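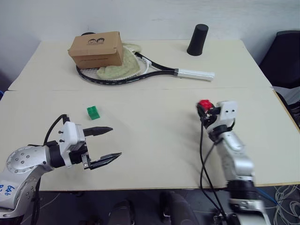 # Chapter 4: Looking After a Two-Arm Table Cell

Draft for the winter print run, Oct 6, 2026. Gaurav Kashyap, Curnthorpe

Before you start: read Chapter 3 on stopping the arms. If you skipped it, go back. Really.

A table cell doesn't look like much. Two arms, two grippers, a flat top, a few objects to pick up. Most of the trouble comes from small stuff - a cable that rubs, a finger that sits a hair off, a panel that moved when someone leaned on it. This chapter is about catching those early.

## What you'll be able to do

- Run the daily check on both arms
- Tell a cable problem from a gripper problem
- Re-zero a parallel gripper
- Fill in a log the next person can read

## 4.1 The daily check

Start with power on, arms holding still, nobody reaching in. Look first, touch later.

Cables. On our cell the black one loops up over the wrist of the left arm, and on the right they hang down along the side of the arm from the gripper. Both are fine as long as there's slack. Stop the arms, turn the wrist by hand to each end of it's travel, watch the loop. Pulls tight? Re-clip it. Goes under a joint? Same.

Fingers. Open, close, open. They should meet flat along the whole length. Then close on a toy brick and give it a light tug. A brick is good for this, hard sides and square corners. A towel tells you nothing, it'll hold in almost any gripper.

Table. Ours is two panels with a seam across. Run a fingernail over the seam. If you feel a step, level the panels before anything else, or every height you teach on the far panel will be off from the near one.

Floor. Loose cables get caught by chair wheels. Route them back to the wall.

## 4.2 Service intervals

The Unberg lab at Curnthorpe goes by gripper cycles, not days:

| Cycles | Job |
|---|---|
| 2,000 | Wipe fingers, check screws, re-zero |
| 3,000 | Swap finger pads |

Pads may go sooner with cardboard boxes, the dust gets in. Spare pads are kept in the Tiwari cabinet, top drawer. Screws on the joint housing get a pen mark once torqued - if the mark doesnt line up, the screw has moved. Log it before you tighten it.

## 4.3 Re-zeroing the gripper

Empty the fingers first. Then, from the Cusodance panel:

1. Stop the arm, leave the gripper powered.
2. Close fully, low force.
3. Wait for the reading to settle.
4. Set zero. Open. Close again and compare.

Two readings that don't match means a loose finger, usually. Go to 4.4.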